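Momcombe Allotment Newsletter
Water, soil and plots

Clay soil on the lower plots: results of the spring drainage checks

Members on the lower terrace will know that the ground there stays wet well into March. Clive Haslam and Adanech Dinsa have now finished the percolation checks requested at the winter meeting. The method and findings are set out below, with the work proposed for the rest of the season.

The test was the usual one. A hole is dug to the depth of a spade and a half, with straight sides and a flat base. The sides are scratched with a fork to undo the smearing left by the blade, which in clay can seal the hole almost as well as a plastic liner. The hole is filled with water and left overnight. The next morning it is refilled to a marked level, and the time taken for the water to fall by a hand's width is written down. The overnight soak matters. Dry clay has cracks in it and will swallow the first filling quickly, giving a result that looks far better than the plot deserves.

On the upper terrace the level dropped in 70 minutes, a fair result for a heavy loam. On the lower terrace the same drop took 94 minutes at the path end and had not been reached by dusk at the hedge end. The difference between the two ends of the lower terrace is larger than we expected and is not explained by the slope. 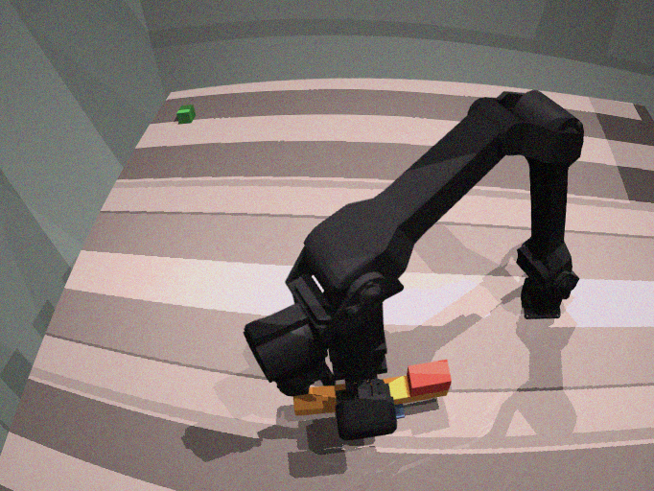 Adanech then took cores at both ends with the hollow auger. The topsoil is much the same throughout: dark, crumbly when moist, with plenty of worms. Under it, at the hedge end only, there is a dense layer with a flat, platy structure and grey and rust-coloured mottling. Mottling of this kind is a sign of soil that is waterlogged for part of the year. Roots in the cores turned sideways on reaching the layer and ran along the top of it.

The likeliest cause is compaction. Sem Jansen, who has had his plot longer than anyone else on that side, remembers the hedge end being used as a turning place for delivery lorries when the Ruddock track was resurfaced. Repeated rotavating to the same depth will have made matters worse, as the tines polish the soil just beneath them.

Three remedies were looked at. The first was a perforated pipe laid in gravel along the hedge and led to the ditch. This would carry water away once it reached the trench, but water moves sideways through clay very slowly, and plots more than a few strides from the pipe would gain little. It would also mean cutting through hedge roots. The second was raising the beds. That works well for salad crops and onions and can be done by individual members at any time, but it leaves the layer below untouched. The third was to break the compacted layer by hand and keep it open with deep-rooting plants. This is slow work, and it is the one we recommend.

Breaking should be done with a long-tined fork or a broadfork. Push the tines through the dense layer, lean back until the soil lifts and cracks, then withdraw and move back by the width of a hand. Do not turn the soil over. Bringing subsoil to the surface gives a sticky seedbed that sets hard in dry weather. The work must be done when the subsoil is fairly dry, and for most years that means late summer. To judge this, take a piece from the depth of the layer and try to roll it into a thin worm between the palms. If it rolls, leave it alone. If it crumbles, carry on.

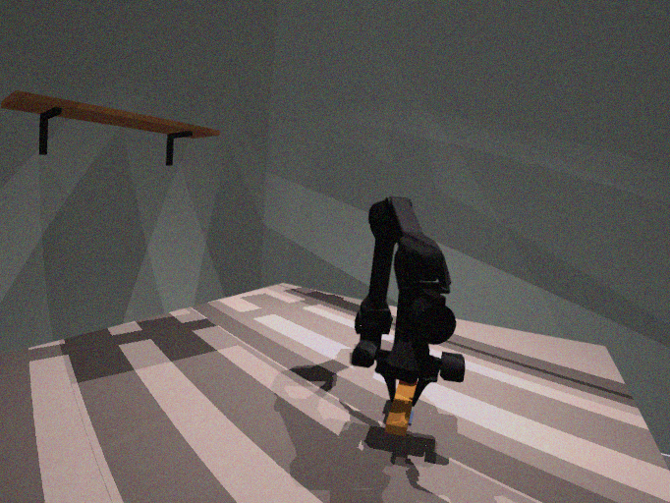 Should I add sharp sand to open up the clay?

Sand is not advised on these plots. A small quantity mixed into clay fills the spaces between the crumbs and can leave the soil denser than before, and the quantity needed to change the texture properly would be several barrowloads for every square metre. Garden compost or well-rotted manure, spread on the surface in autumn and left for the worms, will do more for less effort.

After breaking, sow a green manure without delay so that roots follow the cracks down before they close. Lotte Verstraete has kept records of this on her own plot at Plunesmont, where the soil is similar. Her preference is a mixture of grazing rye and winter tares, sown by early autumn and cut down in spring before the rye sets seed. Allow 4 weeks between digging in the rye and sowing anything with small seed, as the decaying tops hold back germination. Potatoes and transplants are less affected. Fodder radish sends down a thicker root but belongs to the cabbage family and should be kept off any plot with clubroot.

Lime has been suggested as well. It helps some clays to form crumbs, but only where the soil is acid. The lower terrace is close to neutral already, and liming it further would favour scab on potatoes. Gypsum does not alter acidity, but its benefit is mainly on soils high in sodium and there is no reason to suppose that ours are.

Until the layer has been treated, members at the hedge end are asked to keep off wet beds and to work from boards. Barrows should go by the cinder path. The Nerkik rotavator may still be borrowed for the upper terrace, but will not be lent for the lower plots this season.

The 2 broadforks are in the tool store and can be booked through Amber Nijs. Please scrape them clean before returning them. The percolation test will be repeated in the same positions next March, and Clive would like the marker canes left where they are.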